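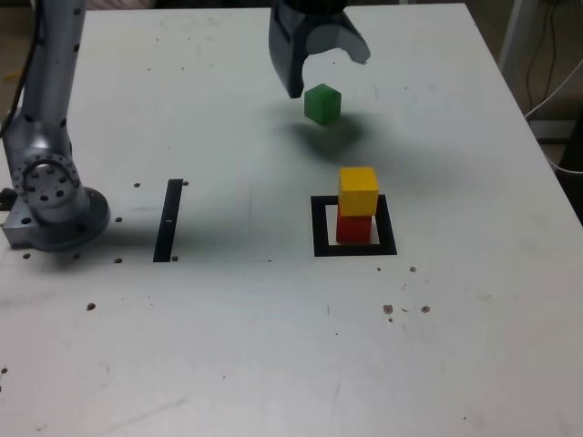
Events > Open day > Demo cell safety checks

17/04/2025
By the Osham site safety desk
4 min read

Pre-opening inspection, block stacking demo, Osham open day

Scope: tabletop arm cell in the Hister hall, visitor side and operator side. Items are marked OK, FIX or HOLD. Comments follow where the result needed one. Run program: Andix stacking routine, cubes placed in the taped square.

1. Mounting and table

1.1 Base bolts checked with torque wrench. OK
1.2 Table surface free of loose parts and tools. OK
1.3 Table surface clean. FIX
Comment: brown residue near the taped square. Wipe down before the first group. Scuffs and pencil marks are cosmetic and can stay.
1.4 Unused holes in tabletop. OK
Comment: no burrs. Fingertip check done with the arm powered off.
1.5 Square outline tape flat at all four corners. OK

2. Cables

2.1 Arm cable secured, free through full base rotation. OK
Comment: rotated both ways at 10 percent speed. No snagging. Recheck at midday — the tie was replaced in March and the new one is a different width.
2.2 Cables behind the table kept off the walkway. FIX
Comment: one loop reached the floor on the visitor side. Tie it up to the support pole.

3. Gripper and cubes

3.1 Finger tips undamaged. OK
3.2 Grip force at demo setting. OK
3.3 Behavior on dropped cube. OK
Comment: arm stops and waits for the operator. Tested 7 times with the green cube, same result each time. Do not reach in to pick up a cube until the arm shows hold status.
3.4 Stack height limit set in program. OK
3.5 Spare cubes stored outside the reach of the arm. OK

4. Stops and speed

4.1 Operator stop button. OK
4.2 Visitor side stop button. HOLD
Comment: button works but the label is missing. No groups until it is labeled.
4.3 Speed cap of 200 mm/s active in demo mode. OK
Comment: cap survives a restart. The Peng controller asks for a password to lift it. Operators at the open day are not to be given the password.
4.4 Restart after stop needs a deliberate reset. OK

5. Visitors

5.1 Floor line visible from the entrance. OK
5.2 Noise at the floor line. OK
Comment: peak reading 81 dB, from the compressor next door, not the cell. Keep the connecting door shut during talks.
5.3 Operator present whenever the arm is powered. OK
5.4 Children's viewing step stable and set back from the line. FIX
Comment: one rubber foot missing. Use the spare step from reception.

Status: not released. Items 1.3, 2.2 and 5.4 can be closed by the operator. Item 4.2 needs a second signature from the safety desk.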